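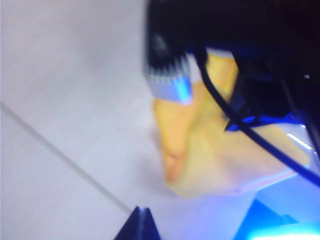 Yellow cloth on a pale desktop.

Desk cloths: your questions answered

Which cloth should I use on my desk?
The yellow microfibre one, please! We settled on it after trying all sorts at Plurley, and it's kind to pale tops (paper towels do tend to leave bits behind).

Do I need a spray?
Hardly ever. A little plain water on the cloth will do, and do go gently along the seam where two panels meet, as crumbs love it there.

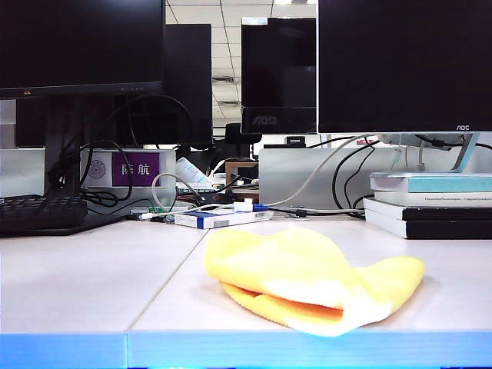
If you've a keyboard out, lift it and wipe underneath before you do the rest, and leave monitor screens until you have a fresh cloth to hand.

Must I fold it afterwards?
Oh, not at all, though it's nice for the next person if you do.

How do I wash it?
Warm water, no softener, and let it dry in the air. Yến Phan keeps 6 spares, so just ask her if yours has gone grey.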